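Workshop > Members' Talks > Speaker Notes

Sunday, March 14, 2021
By Birsen Keskin

Sorting Cloth in a Shared Room: Notes for the Speaker

Opening

Welcome the audience on behalf of the Setadwood workshop. State that the talk covers one member build, known as Udano, and that it will run for 32 minutes with questions held to the end. Acknowledge Jonatan Haugen, who wrote the motion code, and Duygu Öztürkmen, who made the finger parts.

The aim of the build is modest. The arm is to take one piece of clothing from a mixed pile, lift it clear, and set it down in a place chosen in advance. Folding is outside the scope of this stage. Members who came for folding should be directed to the session planned for June.

The working area

Explain that the build does not have a room to itself. It shares the long table with every other project, and the table is seldom clear. Sibel Şimşekoğlu proposed early on that the group should test in the room as it stands, with chairs, boxes and packaging left where members leave them. The group accepted this, with one condition: the path of the arm itself must be walked and checked before power is applied.
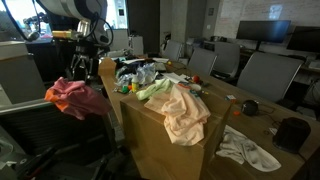
The clothing was donated by members and is deliberately mixed in color and weight. Thin shirts proved harder than thick ones. A thin shirt gives the fingers very little to close on, and a second layer often comes up with the first. Mention that the approach is made from straight above at low speed, and that the last part of the descent took the longest to tune.

Pause here. If anyone asks about cost, refer them to the sheet by the door.

Picking up

Three points should be made in this section.

1. The pick point is chosen from the highest fold in the cloth. This is a simple rule and it fails on flat items, which have to be bunched by hand first.

2. The grip is closed in two stages. The first stage is light and gathers the fabric; the second holds it for the lift.

3. The lift is straight up, with a short hold before any sideways travel. A bundle can be of more than one color at this stage, and the log then needs a person to say whether it is one garment or two.

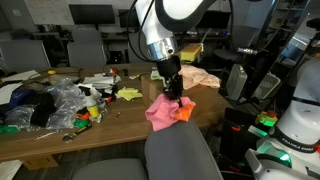 Results to date

The log holds 481 attempts. Read the number once and do not dwell on it, as the early entries were made with a different finger shape and should not be compared with the later ones. Gülizar Bozkurt is separating the two sets and will circulate her table when it is ready.

Describe the view from the wrist camera next. It is the most useful record the group has, as it shows how the jaws meet the fabric at close range. The green fingers stand out well against the black housing, and that has made the reviews quicker.
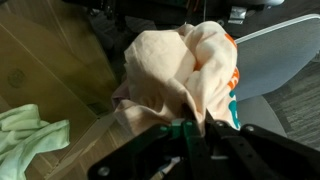
Printed shirts deserve a separate remark. The group expected a print to behave like plain cloth, but a stiff print resists bunching and can spring open between the jaws. The present practice is to note any print in the log and to leave the grip settings alone until there are enough entries to judge.

Safety and shared use

Remind members that the stop button is to be within reach of a second person during every run - the operator does not count as that person. Cables at the wrist are to be checked for slack before each session. Chairs may stay in the room but no one may sit in them while the arm is live.

Requests to the audience

Ask for further donations of clothing, clean, with zippers removed. Ask for two members willing to label entries in the log. Names go to Jonatan Haugen before the end of the evening, and the sign-up sheet will be left on the desk under the whiteboard.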